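Home | Games | Makers | Terms | Painting | Index

Print this page | E-mail this article

Skaltirden (miniatures game)

Skaltirden is a tabletop skirmish game played with 28 mm metal and resin figures. It was written by Anas Rizk and published by Fliltell, a small miniatures company that had until then sold only loose figures and resin bases. The game is set in a flooded mountain country where rival salvage crews fight over sunken towns. It is no longer in print, but the figures are still traded among collectors and a modest number of clubs play it.

Background

Rizk began the rules as a way to use a drawer of unfinished sculpts. The first version was a folded sheet packed with mail orders and covered only movement, shooting and climbing. Customers wrote in asking for rules for boats, and the boat rules ended up longer than the original sheet. Fliltell then put out a stapled rulebook of 71 pages with a color cover and black and white diagrams. A boxed set followed, containing the rulebook, two crews of seven figures each, a plastic measuring stick and a sheet of card counters.

The boxed set had a single print run of 2480 copies. Lids from the early part of the run have a matte finish and tend to scuff at the corners. Later ones are glossy. The contents are otherwise the same, apart from the counters, which were recut after complaints that the smoke markers tore when punched out.

Play

Each player controls a crew, usually of 5 to 10 figures, led by a captain. A turn is divided into three steps: drift, action and water. In the drift step all boats and floating wreckage move according to the current, which is set by a die roll at the start of the game and can change. In the action step players take turns activating one figure at a time. In the water step the level may rise or fall, and figures on low ground test to see if they are swept away.

Combat uses ten-sided dice. The attacker rolls against a fixed number on the target's card, with changes for cover and height. Figures do not have wounds. A hit figure is either shaken or out, and a shaken figure that is hit again is out. Games are short, and many players run two or three in an evening as a linked series.

The rule most often argued over is the tow rule, under which a boat may drag another object at half speed. The printed text does not say if a boat being towed can itself tow something. Rizk later stated in a newsletter that it could not, but a number of clubs had been allowing chains of boats for years and kept doing so.

Crews

Four crews were released in full: the Atallah, the Lamplighters, the Dredge Company and the Hill Wardens. The Atallah were the best sellers and got the most figures, including two captains and a large raft in resin. A fifth crew, the Grelloteo, was shown as painted test pieces in a catalog and sold only as a three-figure pack through mail order. Their rules appeared on a loose sheet in the bag. Packs with the sheet still inside are the hardest Skaltirden item to find – most on the secondhand market come without it, and photocopies are common.

Casting and materials

Early figures are a soft, heavy metal with noticeable mold lines along the legs. The second batch used a harder alloy and came with slotted bases. Resin pieces, mainly boats and ruins, vary in quality. The Atallah raft is known for warping along its length and is usually straightened in warm water before painting.
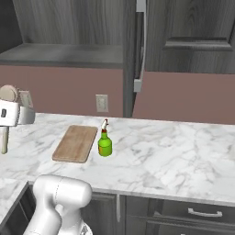

The raft was also remade once, with the mast as a separate piece. The first version has the mast cast in place and is easily snapped in the mail. Collectors tend to prefer the first version anyway, while players look for the second, as it is simpler to store.

Later history

Fliltell dropped the line after the molds for the Hill Wardens wore out. Rizk kept the rights to the text and released a revised set of rules as a plain document with no artwork. It settles the tow question, shortens the water step and adds points values for the Grelloteo. No new figures have been made.

See also: Boat rules in skirmish games | Resin casting | Fliltell

Comments

moldline_mike: Good article. The slotted bases came in partway through the Dredge Company, so you can find the same captain both ways.

Perrin: We still chain the boats. Four is our limit.

tabletop_oona: Does anyone have a scan of the Grelloteo sheet that is readable? Mine is a copy of a copy and the movement column is just gray.

moldline_mike: @tabletop_oona the revised rules have the same numbers except for the captain, who lost an inch of movement.

Print this page | E-mail this article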